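Ticket: Learner portal – booked sessions vanish after caseworker handover
Opened by: Catarina Patrício
Priority: Normal
Status: Waiting on confirmation

Tue 17 March, first entry
Hi all! First off, the new Nostari portal is a joy to use and our learners on the Varnamano job-readiness course love it (the bus-fare claim form alone has saved us hours!). One snag, though. When I pass a learner to another caseworker, their booked sessions drop off the calendar. The action plan moves over fine, and so do the notes. It has hit 22 learners so far, all of them moved since January.

Tried so far:
Logged out and back in, no change.
Switched browsers, no change.
Moved one learner back to me – and the sessions came back! So they're still in there somewhere.

Update, Holger Wikström
Great find on the move-back, that narrowed it down fast! Sessions are tied to the caseworker's ID and the handover only rewrites the plan. I ran the repair on a test copy with 700 bookings and all but 5 landed with the right person. Those 5 had no end time, so I've listed them for you to fill in by hand.

Repair goes on the live site tonight. Please hold off on handovers until I post again.

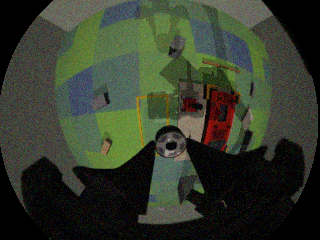 Madalena Coelho replied that her Wednesday interview practice group was showing again, but two learners had been sent the same reminder text twice. Could that be the repair?

Holger Wikström
Yes, that's us, sorry! The repair counted each restored session as a new booking. Reminders are now paused for anything it touched, and I'll switch them back on once Catarina has checked her list.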